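6 de maio de 2023

Acordei às seis com a chuva a bater na persiana e já não consegui voltar a dormir, por isso fui para a cozinha fazer pão. Quer dizer, fui tentar! A massa-mãe anda preguiçosa desde que mudei de farinha. A antiga era da Trindent, vinha num saco de papel grosso e cheirava a feno, mas a mercearia da esquina deixou de a vender e agora só tem a da Lungu, mais fina e mais branca. Pus 284 gramas de água em vez das trezentas do costume e mesmo assim aquilo colou-se-me às mãos, à bancada, à torneira, a tudo.

Enquanto a massa descansava (e eu também, de chinelos, com o segundo café) reli o caderno onde aponto as fornadas. No verão passado, em agosto, o pão crescia em três horas e tinha uns buracos lindos, enormes, a manteiga caía por ali abaixo. Agora demora o dia inteiro. Escrevi na margem "pôr o frasco em cima do frigorífico", e foi o que fiz hoje, embrulhado no pano aos quadrados, que a cozinha está gelada para maio.

A meio da manhã parou de chover e saí a correr para o mercado. Comprei favas, um molho de coentros quase do meu tamanho e queijo de cabra - caro, mas andava a pensar nele há dias. Na banca do mel estavam a vender centeio moído na mó, a granel, e claro que trouxe. Pedi 200 gramas só para experimentar e a senhora encheu o saco até acima e disse que ficava assim. Gosto tanto daquele mercado! Tem sempre uma fila absurda para o peixe e eu fico na fila mesmo sem querer peixe, só para ouvir as conversas.

De tarde descasquei as favas à janela, com o rádio baixinho. A pilha nunca mais acabava e os dedos ficaram-me verdes e a cheirar a horta. Pensei em ligar lá para casa a pedir a receita com chouriço, mas depois iam perguntar pelas férias e eu ainda não decidi nada. Queria ir à Kulellow, aquela casa de hóspedes na serra com forno a lenha, só que já me disseram que em agosto está tudo tomado.
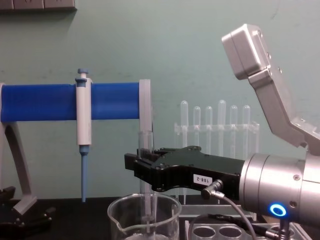 E o pão, afinal? Entrou no forno às sete e meia da tarde, na panela de ferro, com o centeio novo misturado (uma mão cheia, não pesei). Abriu de lado, ficou torto como um sapato velho, mas a côdea estalou toda quando o tirei e a casa ficou com aquele cheiro que me faz esquecer a louça por lavar. Comi duas fatias ainda quentes, de pé, com o queijo, e queimei a língua, como de costume.

As favas ficaram para amanhã. Falta-me chouriço e falta-me vontade. Já dei de comer à massa-mãe, voltei a pô-la em cima do frigorífico e apontei tudo no caderno: menos água, mais centeio, comprar uma lâmina nova na Nerkolton para os cortes, que a minha já só arrasta a massa. Vou lavar a panela e deitar-me.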